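# Chapter 4: Where the Examples Come From

I learned most of what's in this chapter by doing it badly first. My first batch of demonstrations was 100 recordings of one job: pick up a folded blanket from a bed and set it down somewhere else. I made all of them in my own room over two evenings in July, and I was very pleased with myself. The learner trained on them did fine in my room. Then Quang Hồ took the same learner to his place, with his bed and his blanket, and it closed its fingers on air again and again.

Up to now we've treated the training set as something you're handed. Chapter 2 gave you a file of states and actions, Chapter 3 asked you to fit a policy to it, and you never had to wonder who made the file or what they were thinking about when they did. In this chapter you're going to make the file. I'll say right away that this is slower than fitting the policy, and that I enjoy it more (you may not!).

## 4.1 Holding the tool yourself

There are a few ways to get examples of a robot doing something. You can drive a robot arm from a distance with a joystick or a matching second arm. You can grab the arm and push it through the motion. Or you can leave the arm out of it and carry the gripper around in your own hand, with a camera fixed to it, and do the job as if the gripper were the end of your own wrist.

We'll use the third way for most of this book. The reason is mostly practical – an arm weighs a lot and wants a solid table, and a hand-held gripper goes wherever you go. It fits in a backpack. When Hậu Thái and I put together the Jusel set, which is the one you'll be working with in the exercises, we carried our grippers up a lot of stairs, and I can't picture us doing that with an arm.

The price you pay is that your body can do things the arm can't. You can lean over a mattress, twist your shoulder, and reach the far pillow without thinking about it. An arm bolted to a cart may have no way to get there at all. We'll come back to that in Section 4.5, where you'll check each recorded path against the reach of a real arm and throw out the ones that don't fit. In the Jusel set we kept 2,923 recordings after that check, and I still wince at the ones we lost.

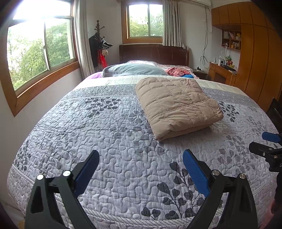
The other thing to get used to is that the camera sees the job from the wrist. You, meanwhile, see it from your own head, and you'll be tempted to use what your eyes know. Say the blanket has a loose corner on the side facing you. You spot it, you go straight for it, and the wrist camera never gets a look at that corner until the fingers are on top of it. To the learner, this seems like a person making a lucky guess. Train on enough lucky guesses and you get a policy that guesses.

So slow down at the start. Point the gripper toward the thing you're after, let the camera have it in view for a moment, and only then move in. Hậu calls this "letting the hand look." I used to find the phrase a bit precious, but I've been saying it to students for years now, so I guess he won.

## 4.2 What counts as one example

We need some words before we go on.

An **episode** is one recording of one attempt, from the moment you start moving with a purpose to the moment the job is done. Inside an episode there are many **steps**, each one a camera image paired with where the gripper was and how far open its fingers were. A **task** is the thing all the episodes in a group are trying to do, and a **setting** is the place you did it in, with all its furniture and light.

People who are new to this tend to count steps, which gives them lovely big numbers. Please count episodes, and then count settings too. A bedroom recorded 700 times is still one bedroom. Its curtains hang the same way and its wardrobe stands on the same side, and the learner is perfectly happy to use the wardrobe as a landmark for finding the blanket. My July recordings had exactly this trouble. I had moved the blanket maybe a hand's width between episodes and thought of that as variety.

Here's the rule we settled on for Jusel: after 22 episodes in a setting, change something big or leave. Big means a different blanket, or a different fold, or starting from the other side of the bed. Turning on a lamp is nice but it doesn't count.

## 4.3 Clutter stays

Quang and I argued about this one for most of a bus ride to Sầm. He wanted to tidy each room before recording so the episodes would be easier to compare. I wanted to leave the jackets on their hooks and the odds and ends on the desk, the way they'd be when a robot rolled in. We ended up trying it both ways, and you'll get to do the same in Exercise 4.6, using the Malcombe split for the tidy rooms and the Galton split for the untidy ones.

Before you run it, write down which policy you expect to do better in a tidy room it has never seen. Most of my students pick the tidy one. Keep your answer somewhere you can find it again, with a sentence or two on why you chose it – we'll need both when we get to Section 4.7.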